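Moved the savings account out of Vandberg this month after nine years there. Writing down how it went in case anyone else is putting it off like I was.

1/ The reason was dull. Vandberg started charging a monthly fee on any account under a minimum balance, and the notice came in April, on page two of a letter about something else. I read it in May.

2/ I looked at two places, Hascombe and Ngau. Ngau pays a little more but everything happens in the app. Hascombe has a branch I can walk to. I went with Hascombe.

3/ Opening the new account took 15 minutes. They wanted a driver's license and one piece of mail with my address. A phone bill was fine. A printed email was not.

4/ Do not close the old account first. Open the new one, move a small amount over, check that it lands, then move the rest. Leave something behind for whatever you forgot was on autopay.

5/ I forgot Proltivance, my renters insurance. They bill once a year, so it wasn't on the last few statements I checked. Go back a full 12 months — it's tedious but you'll find things.

6/ Also on the list once I looked properly: a cloud storage plan, the library foundation donation, and a magazine I thought had folded.

7/ Balance on the last Vandberg statement was $1027. The transfer I asked for was $782, with the rest left sitting there until the insurance payment cleared.

8/ Transfer took almost 2 business days. It left one account in the morning and didn't show in the other until the next afternoon. I didn't enjoy that gap but the branch said it was normal.

9/ Interest gets paid on the last day of the month at Vandberg. If you close before that you lose it. I waited.

10/ Did the final paperwork at home one evening with the laptop on my knees.
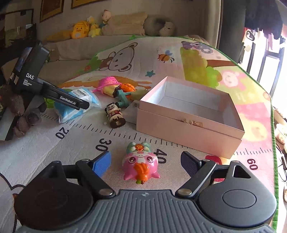

11/ Got a reply asking whether closing by phone works, and saying the Vandberg line kept them on hold for most of a lunch break before telling them to send a letter. I used the secure message form on the website instead. Ask for written confirmation that the balance is zero and the account is closed.

12/ Download your old statements before you send that message. Online access went away the same day for me, and paper copies cost money. I keep the PDFs in a folder by year.

13/ Next is the checking account. That one has my paycheck going into it, so I'm waiting for the payroll form first.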